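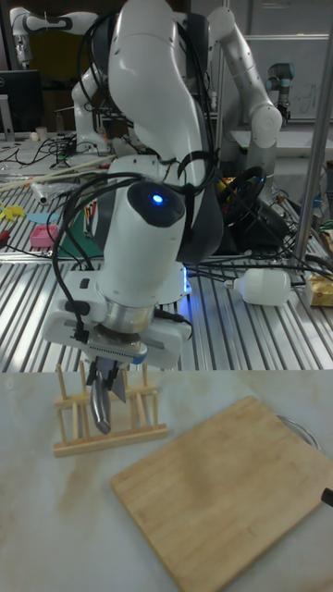 Wooden dish rack on the tabletop

Hasport House kitchen meeting, January

I took notes again, so blame me for the spelling! We got going at 7:10 pm, once the kettle was done.

Dishes first (of course). We all agreed mugs can drain overnight but pans get dried and put away the same evening — I asked for this to go on the fridge list, and it will.

Then the shared pot. There's $95 in it, and we okayed $40 for dish soap, sponges and a new kettle filter from Oltard. I wanted the fancy towels too and got voted down, oh well.

The Traduvano Street potluck is on, and we're bringing 2 big salads. I said I'd ask the Chraibi bakery for bread.

Quiet hours got pushed to next time — we were all hungry by then. Done at 8 pm.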